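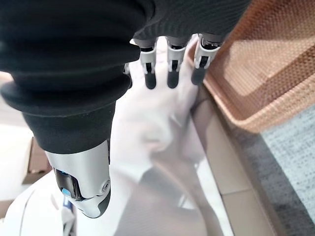
Samah Cherkaoui wants it on the record that a crumpled pile next to a basket counts as folded if you squint, and after a morning at the Flitby linen swap I'm inclined to let her have it.

I went along on Friday, November 14, 2025, thinking I'd stay ten minutes and maybe drop off a couple of old pillowcases. I stayed until lunch. The swap takes bedding of pretty much any colour or age (sheets, throws, fleecy blankets, the odd tablecloth that nobody at home will own up to) and sends it back out to anyone in the neighbourhood who needs it. Since June they've rehomed more than 4000 pieces, which is a lot of laundry!

The talk of the morning was fitted sheets. They've got a bed made up so you can see whether the corners will hold before you carry something home, and I wish I'd had that last winter when I bought two sets that popped off every single night. The trick, I'm told, is to do the foot end first and diagonally across from there, and to check how deep your mattress is. Mine is deeper than I'd been telling people.
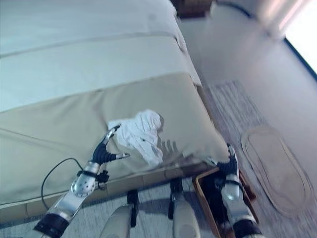 Start at the corner you hate most, was the advice from Torunn Bakke, and the rest goes on by itself. I tried it when I got home and I'm sorry to say mine did not go on by itself, but it was a good deal quicker than usual and I only swore once.

A beige cover under a white top sheet is apparently what everyone's asking for at the moment. I'm more of a stripes person, but I can see the appeal, especially if you're matching odd bits from different sets. Plain colours go first, and kids' prints go faster than you'd think.

Then there's the fleece. Oh, I love a white fleece, even though it picks up every crumb in the house. They're bulky things and they take up half a shelf each, so the swap is keen to see them go before the new stock arrives.

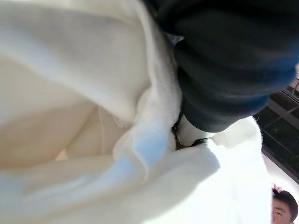 Roll it, don't fold it, Nerys Parri called across to me, and wash it cool with no softener or it goes flat. I'd been using softener for years, so that explains the sad grey one on my couch.

The next swap is in 2 weeks, doors open at 10. Bring things clean and dry, with the size pinned on if you know it. Pillows can't be taken, sorry, but cushion covers are welcome. I'll be the one hunting for stripes.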